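3.2 Collection of cloth demonstrations

All demonstrations for the cloth tasks were gathered in the Lalstead cell, a white enclosure with a flat white tabletop and two arms mounted at its front side. We collected 300 episodes for the task of lifting and spreading a cloth, and another 300 episodes for folding. Each episode was recorded by teleoperation. The operator moves a pair of small leader arms, and the arms in the cell follow with the same joint angles. Joint positions, gripper commands and the camera streams are stored together with one common clock.

Nine operators took part. Before the first recorded episode, every operator made 12 practice trials, which were deleted and are not part of the data. We found in an earlier study with the Skirnex set that the episodes of untrained operators contain many long pauses, and that the learned policy then copies these pauses. With the practice trials this effect became small, although it did not disappear fully for two of the operators.

The start state of the cloth was changed between episodes. The operator picked up the cloth, dropped it by hand from a low height, and did not correct the result. We did not use a list of fixed start states as in the Bouchard protocol, for the reason that such a list was difficult to reproduce with soft material. An episode was stopped when the operator pressed the foot pedal. If the cloth fell outside of the reach of both arms, the episode was marked as failed but it was kept in the set. Failed episodes are used only for training the value function in Section 4.

A dark cloth on a white table makes the segmentation simple, and this is a limit of our data. The policy of Section 5 should not be expected to work on patterned fabric without new examples. We also note that the shape of the cloth varies strongly inside one task. It may hang between the grippers or be spread over the table (Figure 4), and a single label for the whole episode does not describe this well. For this reason the episodes were later divided into phases by one annotator, using the Vondix labeling tool. A second annotator checked the phase borders, and disagreements were decided by discussion.

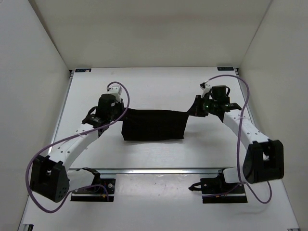
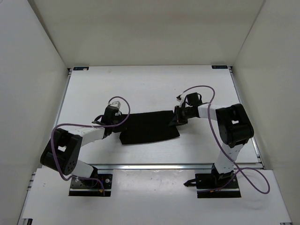 Figure 4. Two cloth states in the collection cell. First image: the cloth hangs between the two grippers above the table. Second image: the cloth is spread across the middle of the table, with its right end raised.

We thank Darcy MacPherson for the maintenance of the cell during the collection in July.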